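Boxes and Lids

A box keeps things together. A lid keeps dust out and stops things falling out when the box is moved. Nearly every home, school and office has a few of them.

Two kinds of lid

A lift-off lid is a separate piece. It is made a tiny bit bigger than the box, so its sides slide down over the outside. Shoe boxes often work this way.

A hinged lid stays joined to the box along one edge. You can't lose it, but it needs space behind it to swing open.

Why some lids go on slowly

Have you ever put a lid on a box and felt it sink down gently by itself? The box is full of air. As the lid comes down, the air has to squeeze out through the narrow gap at the sides. A tight lid has a very small gap, so the air takes longer to escape. A gap of 2 millimetres lets the lid drop quickly.

How to put a lid on straight

Stand the box on a flat table. Hold the lid by two opposite sides and line up the corners. Lower it evenly. If one corner catches, lift the lid and start again, or the card may tear.

What to keep in a box

Small things get lost in big boxes. Pencils, string and keys do better in a shallow one. Write what is inside on the end of the box, where you can still read it when boxes are stacked.

On the table

An open box needs room for its lid as well. The dark green lid on this office table is leaning on its box, which has one small dark thing inside. Further back is a green plant in a pink pot. 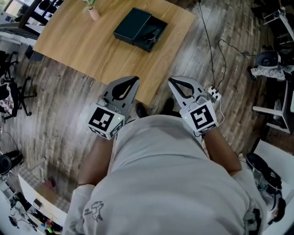

Words to know

Hinge: a joint that lets a lid or door swing.
Shallow: not deep.
Stack: to put things one on top of another.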